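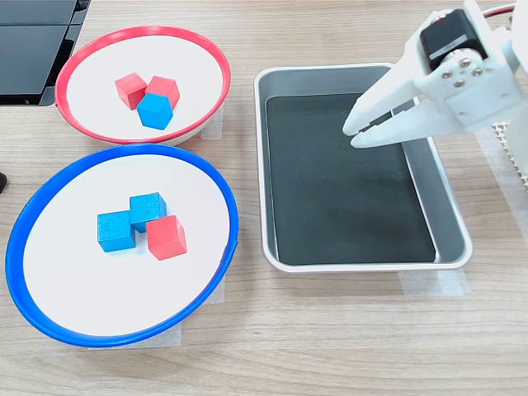
**What's a finished table supposed to look like?**
Red cubes in the red-rimmed dish, blue cubes in the blue-rimmed dish, nothing left in the tray.

# Flonent cube sorting

Notes on the table setup and the stills. Poul Baldursdóttir, Grirville. Last touched 9/29/26, still missing bits.

## What's on the table

- small wooden cubes, red and blue, matte paint
- one round dish with a red rim, one with a blue rim, both pale inside
- metal tray, sloped sides, dark bottom
- light wood tabletop

Cubes are the Gunnlaugsson ones. The older Platutex cubes are in the drawer, don't mix them in - the blue is darker and it throws off the labels. If a cube gets chipped swap it and write it down in `cubes.txt`.

Tape on the table stays. Retape when it starts to peel, same spot, press the corners down hard.

## Whats in the folder

- `stills/` - 1000 images, flat, no subfolders
- `layouts/` - 80 starting layouts, hand drawn then typed up
- `labels.csv` - one row per still
- `cubes.txt` - swaps and chips

250 of the stills are double labeled. Agreement numbers go in the next version, I have them on paper.

Label values:

1. `sorted` - every cube in the dish that matches its color
2. `mixed` - at least one cube resting in the wrong dish
3. `partial` - what's down is right, but a cube isn't in a dish yet
4. `clear` - no cubes on the table at all

Both dishes can hold both colors, that's plain `mixed`. Don't add a "very mixed". A cube balanced on a rim isn't in a dish, so `partial`, unless something else is already wrong, then `mixed` wins.

`clear` is for dishes and tray with nothing in them. Check the tray floor twice, blue gets lost on the dark bottom.
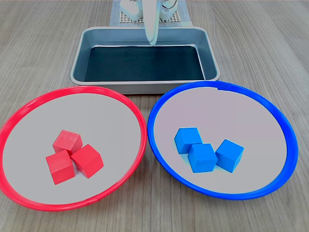

## Resetting

- Dishes back in place first, then tray
- Pick a layout number, read it out, set the cubes
- Touching cubes are fine, stacked cubes are not
- Wipe the dishes every 90 stills, dry cloth only
- Lids, cups, pens off the table

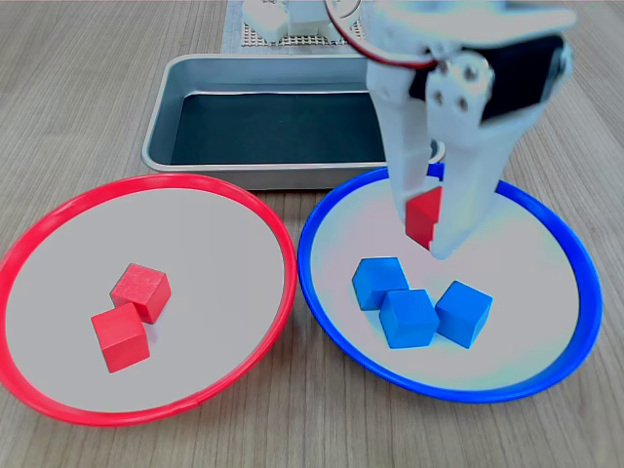

*2 min read*

Cubes still in the air get their own column, `held`, with the color. Position doesn't matter. Red over the blue dish is still just `held=red`, label it by what's resting and leave the guess out. Two reds down in the red dish, three blues down in the blue one, last red held: `partial`.

## Known problems

- Some January rows have red and blue swaped in `held`. Fixed most, not all.
- Dish sizes aren't recorded anywhere.
- Layout sheet has two number 14s. Use the second.

## To do

- [ ] relabel rim cases
- [ ] scan the paper agreement sheet
- [ ] order more red cubes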